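Build the boring robot first

People who get into hobby robotics tend to pick the hardest thing they can name. A walking dog. A humanoid. Gemma Parsons and I share bench space at the Flarkmont workshop, and we went with cards. Two arms, one rail, a poker mat. I think more home builders should work this way.

A card is flat, thin and slides when you touch it wrong. It shows you every bit of slop in a wrist. Chips are easier, but they stack, and a stack shows you slop too. All of it costs next to nothing to replace.
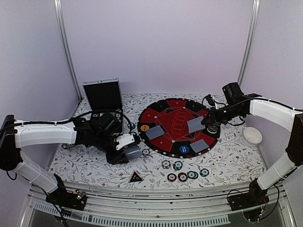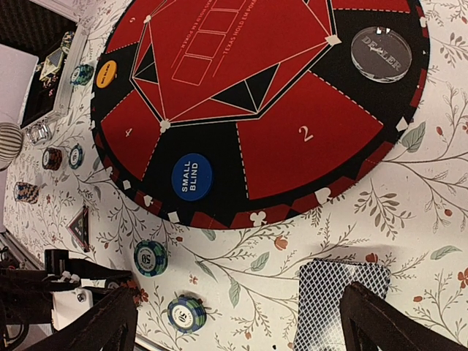
The poker mat from a fixed camera and from one of the wrists.

My complaint is with the advice new builders get, which is to buy a better arm. I spent 599 on motors before I had zip-tied a single cable properly, and the cables were my real trouble. They snagged on the elbow 42 times in May – I kept a log. Moving the ties fixed it for free.

Darren Kettle disagrees. He says card handling teaches you nothing about a useful machine, and that I should have spent 400 more and built something that loads a dishwasher. Maybe. But a dishwasher robot that can't hold one card by its edge is going to break plates, and I would like to keep mine.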